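Fri 19 June

## Folding tips I pinched from a robot open day

So I spent a good chunk of the day at the Skarkilix open day out at Meltberg, and I came home with laundry tips, of all things! Their theme was cloth handling (which is apparently one of the hardest jobs you can give a machine), and the staff were so patient with my questions that I filled both sides of the program with notes.

**Pinch a little, not a fistful.** The gripper people want a small pinch of cloth between flat fingers. I've been grabbing tees by the handful for years and then wondering about the creases. Two fingertips at the shoulder seam, lift, let it hang, then lay it down.

**Put something grippy underneath.** Slippery benchtops are a pain for folding. I use an old cutting mat now, and the grid is brilliant for squaring up pillowcases and tea towels. Mine's a Trarska, a bit warped from being stored near the heater, so keep yours flat.

**Sort by weight before colour.** Thin cotton jersey behaves nothing like a thick towel, and swapping back and forth slows you right down. Do all the floppy stuff in one go.

**Smooth from the middle out.** Flat palm, no tugging at the corners. Tugging is how I stretched the neck on my favourite pyjama top (still cranky about it).

**Fold on a bench at hip height.** My back was much happier after 24 tea towels at the Sandhu table than it ever is after one basket on the bed.

They're running another one in December, and I've already put my name down for the fitted sheet session. 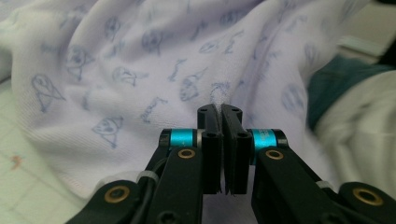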